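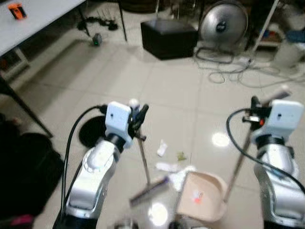

Budgeting for a two-arm cell: workshop notes

Price the grippers separately from the arms. Quotes from Pitetti and Odera list them as options, and a second pair of fingers for thin round handles adds 166 per arm.

Standard brooms and dustpans will do for floor work. Buy long-handled ones and keep a spare set of the same model, as a change of handle diameter means setting the grip again.

Allow 200 for cable clips, sleeving and a longer mains lead. Leave slack at the wrist and check it with the arm at full reach.

Glossy tile throws back ceiling light. Try the cameras in the room at the hours you intend to work – before ordering lamps or matting.

Our total for October came to 2969, excluding the arms. Duarte Bastos keeps the parts list and Yuzuki Kudo signs off anything over 200.

Ask for the service interval in writing. Clilel gave us three months on the gripper pads; Zusis would not commit to a figure.

Measure the doorway as well as the floor. Crated arms are wider than the data sheet suggests.

Last revised 18/01/2023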